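The Rack

The flat above Kirnico came with a table and nothing else. She had paid the deposit in May and the first thing she bought for the place, before a bed or a kettle, was a wire rack to go by the sink. It was white, with a tall square handle at the back, and it cost more than she had meant to spend.

Her mother had kept one just like it in Vamidora. The sponge lived in it, and if you left the sponge anywhere else you heard about it at supper. When the house was sold there were 461 things on the clearance list and the rack was not one of them. She had read the list twice to be sure.
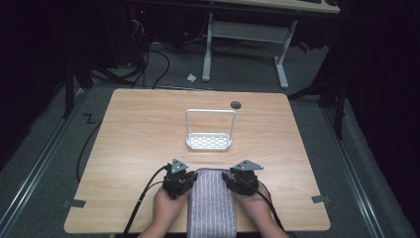
She put the rack on the table to look at it properly. There was no sink to stand it by yet – the man from Badawi had promised to fit one and then stopped answering his phone. So the table would have to do. She moved it to the left, then back again.

In the evening her brother rang. He asked whether she had found anywhere to sleep and she said she had the floor, and the carpet was quite thick.

"What have you bought?" he said.

She told him. He was quiet for a while and she could hear his television.

"Has it got the handle?" he said.

"Yes."

"I'll bring the mattress over tomorrow," he said, and asked her which bell to ring.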